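Blomqvist Woven Summer Mat, beige and brown stripe
Item 815

Lies flat on top of whatever bedding you already own, however loud. The strips are thin and run parallel, with a darker brown border for people who like to know where a mat ends. It also makes a decent spot for folding laundry, a job it will not do for you. 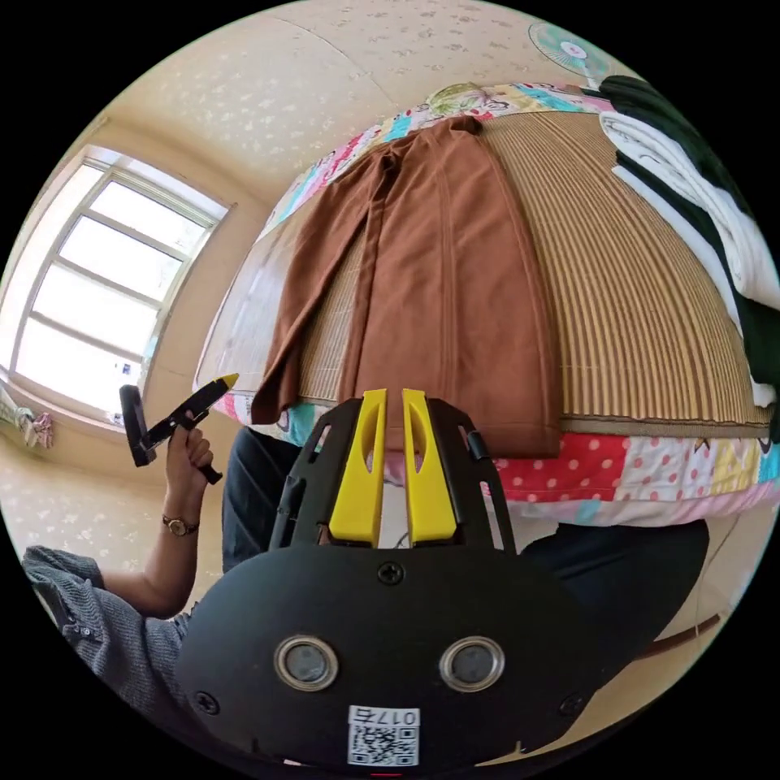 Trousers on the woven mat, patchwork cover below.

Price: 1,995, or 52 less if you skip the storage bag. Most people skip the storage bag.

Putting it away in January takes more character than getting it out. Fold the mattress with the mat still on and you save a step, though Grethe Vídalín in our Fonemside shop would rather you didn't.

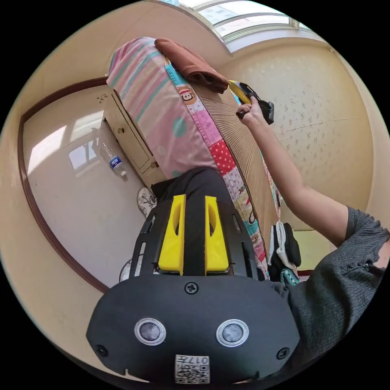

Wipe with a damp cloth. Returns accepted for 30 days, crumbs removed.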